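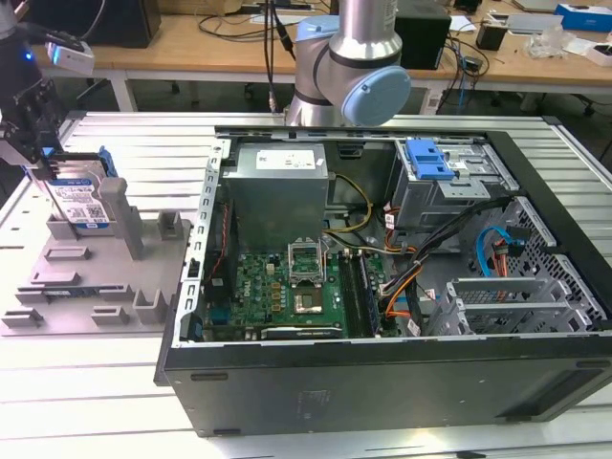 A monthly inspection goes wrong in the first ten minutes, when the inspector walks in with the form already half filled from last time. I have done it myself, so I write this with some shame. Please start with a clean form, and go through the unit in the order given below, also if you know the building well. Write down the things as they are when you arrive, and ask the people not to tidy up for you. A desktop computer that lies on the table with its side panel off is for our purpose "open equipment", and it goes under section 3 exactly as it is, with the power supply and the cables visible. You will discuss it with the person afterward.

Monthly walk-round for small workshop units, with comments
By Anqi Xue
Thursday, May 25, 2023

The checklist was made for the units at Delwood, and the people at Karard have used it also, with small changes. Mark each point Y, N or N/A. If you mark N, you must write a comment and a name. A point with N and no name stays open forever, this I have learned.

1. Ways out

1.1 Both doors open fully from inside, without key.
Comment: Open them yourself. The rear door at unit C was marked Y for four months and it was blocked from outside by a pallet.

1.2 Main walkway is free for its full width, 900 mm or more at the narrowest place.
Comment: Measure with the tape. A walkway looks wider when you are walking in it. Chairs and waste bins count as obstacles.

1.3 Exit signs are lit and can be read from the far end of the room.

1.4 Emergency lights come on at test.
Comment: Hold the test switch and walk the room, do not only look at the nearest lamp. Full duration test is once a year, in October, and has its own form.

2. Fire

2.1 Extinguishers hang on their hooks, pin and seal in place, needle in the green.
Comment: If one is standing on the floor, mark N even if it is otherwise good. It is there because somebody used the hook for a jacket.

2.2 Service label is in date.

2.3 No boxes or sacks near the heater.
Comment: We use 630 mm as our own rule, painted as a yellow line on the floor at Delwood. In the summer this line is forgotten and then the first cold week comes.

2.4 Oily rags are in the metal bin, lid closed.

2.5 Call point is visible and the glass is whole.

3. Electrical

3.1 Plugs and cords have no cuts, no tape, no brown marks.
Comment: Tape is always N. Please do not accept "it is only the outside".

3.2 No extension lead is plugged into another extension lead.

3.3 Open equipment on tables: the person working on it is known by name, and the power cord is out before hands go in.
Comment: Ask and look, both. Do not pull any cord yourself, it is not your work.

3.4 Panel board door closes, and the circuit list inside is the present one.
Comment: The list at Delwood was dated before the partition was built. Two circuits had changed room.

3.5 Test button on the ground-fault outlet trips it, and it can be reset.
Comment: Warn everybody first. I did not warn, one time, and Huw Powell lost a morning of accounts.

4. Walls, ceiling and things hanging

4.1 Wall sheets are firmly fixed at top and bottom, no sharp edge at hand height.
Comment: Run a glove along, not the bare hand.

4.2 Anything hanging from above is fixed at its upper end, and its other end is known.
Comment: Bring a good flashlight. High up it is often too dark to see what a cable is going to, and then the correct answer is N with the comment "could not see". Do not guess. 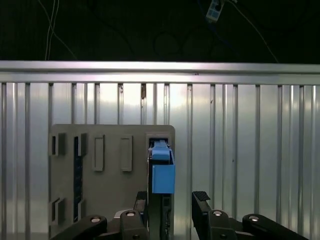 Pale cables hanging down to the rail above the corrugated wall.

4.3 No water stains that are new after last month.
Comment: Draw with pencil around the old ones and write the month. It is not beautiful but it works.

4.4 Shelves show their load limit.
Comment: The tall Voyle shelves by the loading door are marked 64 kg per level. Paint cans are heavier than people believe.

5. First aid and washing

5.1 Kit is complete against the list inside the lid.
Comment: Adhesive bandages and eye wash go first. Order when the half is gone.

5.2 Eye wash is in date.

5.3 Warm water, soap, paper towels.

5.4 Names of first aiders on the door are people who still work here.
Comment: In our last round one had left already in the winter.

6. Closing the form

6.1 Every N has a name and a date to fix.

6.2 Copy goes on the board the same day.
Comment: The whole round takes me 20 minutes in a quiet unit, and double when there are deliveries. If you finish much faster, look again at section 4, where most of us go too quickly.

Reader comments (3)

Delyth Bellis
We started using this for our two units and found the rear door problem straight away, same as you! Could 1.2 say what to do where the walkway bends? Ours is fine on both straight parts and tight on the corner.

Anqi Xue
Thank you Delyth. Measure in the corner, from the inner edge straight across, and write this number on the form. I will add it to the next version.

Cadi Maddocks
The pencil trick in 4.3 is good, but use a wax crayon on painted metal. Pencil was gone after one wipe with a cloth. Also, is 5.3 meant to include the sink in the yard?

Questions about the form: Meinir Foulkes, Skanent office | © 2023 Skanent | Back to top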